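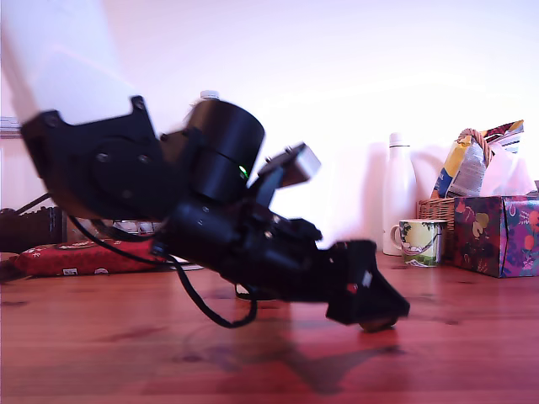
Subject: Re: [plurelstead-makers] Open afternoon at Dratovetti – worth the train fare?

Hello all,

Magdolna Bíró wrote:

> Did anyone get to the Dratovetti open afternoon in the end? I had my
> name down and then couldn't get away from work. I'd love to know if
> they let people have a go, and whether it was all slides. Also is it
> any use to those of us who've only ever built a plotter?

I went! And no, hardly any slides, thank goodness – one with the map of the building and one with the wifi password, and then we were straight in with the arm. It's a much homelier set-up than I'd pictured (I think I was expecting a cage and a man in a hard hat). They run it at a wooden table against a plain wall, with mugs and tissues and snack bags and whatnot about, and the job for the afternoon was cups. Going to a cup, getting the fingers either side of it, that sort of thing. Sounds dull, I know, but I stood there for the best part of an hour and missed the first lot of tea.

The chap running it said they'd logged 3,510 tries at cup jobs since July and kept 2,617 of them, the rest being thrown out for one thing or another. Someone asked if the ones thrown out were all failures and he said no, plenty were just people starting before they'd pressed record, which made me feel a lot better about my own notebooks.

What surprised me most was how much of the talk was about the approach. I'd always assumed closing the fingers was the tricky bit. They spend far more time on where the gripper ought to be just before that, how high, what angle, and how to come down without clouting the rim. If you start in a good place the rest is fairly forgiving, or so they say. 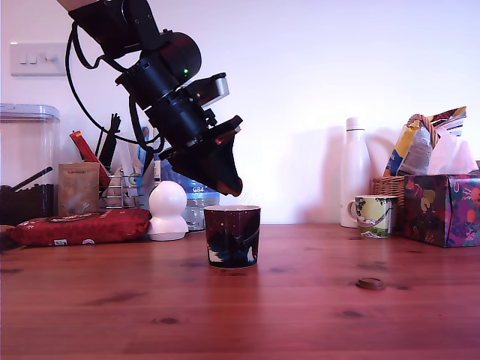
Alasdair Lindsay, who'd come on the earlier train, wasn't having that and said so over the biscuits: he thinks a good starting position only hides a poor grip, and he'd want to see the same arm handed thirteen different cups in a row before he believed a word of it. We argued about it all the way back to the station and I don't think either of us budged.

To answer Magdolna's other question, yes, they do let you have a go. You put your name on a list and get a few minutes each with somebody at your elbow. My turn came at twenty to four and I was hopeless! You think you're lined up and then you look from the side and you're miles over. The trick I was taught, too late to save my dignity, is to come in slowly with the fingers wide open and get the cup in the middle of the gap before you go any lower.

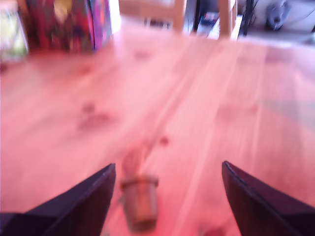 Small cups are harder than big ones, by the way, which I'd have guessed the other way round. I'd thought a big one would give you less room for error. But with a short one you have to get so low that you start worrying about the table, and then you fuss, and then you've used up your turn.

As for the plotter people, I'd say go. Nobody minded basic questions, and there was a good long chat about cable loops and leaving enough slack at the joints that I'm going to use on my own plotter as soon as I've cleared the bench. They mentioned a second afternoon at Prirnano later on but hadn't settled the time. I've asked to be told and will post it when I hear.

Trains were fine going, slow coming back. Take a sandwich.

Does anyone still have the club's long hex keys? I need the 3 mm.

Cheers,
Palma list moderator (this month, anyway)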